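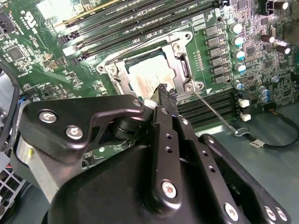 ## Gripper cell, board bench: finger pads, cable, socket routine

October 9, 2023. Notes by Jummai Okafor, for me and for Fatima.

State of the cell when I came in: arm parked, controller on, gripper reporting a position error at the closed end. Fatima Danladi wrote in the log that the fingers were stopping early after she homed them. I repeated the homing and got the same error two times, so it is not a bad start only.

I took off the outer cover on the drive side and looked at the links. The screws on the long right link were tight. One screw on the left bracket moved under the key with very little force. I removed it, cleaned the thread, put one drop of thread locker (the removable kind) and tightened it again. Please do not use the strong one from the Zindia box, we will need to open this joint again.

After that I homed the gripper again. The error is gone. I opened and closed it 200 times with nothing between the pads and it stayed in tolerance, with no noise from the pivot.

### Finger pads

The ridges of the pads collect thermal paste when we work at a processor that was not cleaned. This is bad for the grip and also for the next board, because the paste travels. New rule for this cell:

- wipe the pads with a lint-free cloth and isopropyl alcohol after every dirty processor
- look into the ridges with the hand lamp, the cloth does not reach the bottom
- if the paste is dried, use the soft brush, never the metal pick
- write it in the log, also when the pads were clean

The spare pads from Kukullow are in the second drawer. We have 5 left. I asked for more but have no answer yet.

### Approach to the socket

The old approach came in too flat. When the wrist turned, the outer link went close to the capacitors. I moved the approach point up by 11 mm and made the last part of the path slower. The program is saved as Kasia, the old one is still on the controller with the word "old" at the end of the name. Do not delete it before Fatima has compared them.

Order for teaching, as I did it:

1. Board in the fixture, power off, all loose cables pushed down and away from the path.
2. Check where the socket lever lies. The program does not know about the lever.
3. Jog to the point over the socket, in slow mode, one hand on the stop button.
4. Save the point, go back up, run it again from the parked position.
5. Compare the wrist camera picture with the saved one. If the socket is not at the same place in the picture, teach again, do not correct with the offset.

I was tempted to correct with the offset, it is faster. But last time the offset stayed in the controller and the next board was wrong too, and we searched for it nearly a whole afternoon.

With an empty socket I want more distance. The contacts inside are very easy to bend and a pad touching them will mean a new board. I set a separate lower limit for this case. It must be chosen by hand in the menu, there is no sensor for it.

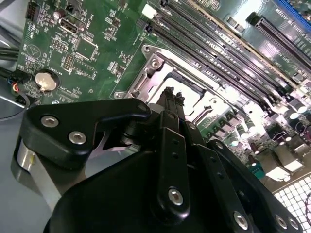 *Wrist camera view: gripper over the board, no processor in the socket.*

### Wrist cable

The cable jacket is rubbed a little where it passes the second clamp. No copper visible. I turned the clamp and gave the cable more length, then moved the wrist to both end positions to see if it pulls. It does not pull now. We should look again at the next service, later in October.

### Still open

- Position error: watch if it comes back. If yes, first check the left bracket screw.
- The torque key needs calibration. The sticker is old.
- Light over the bench gives strong reflections on metal parts and the picture comparison is slower. Fatima has an idea with a diffuser sheet.
- The empty socket limit should be the default in the menu. I did not find how to change this, the setting is locked for my user.

Cell is parked, air closed, key is in the cabinet.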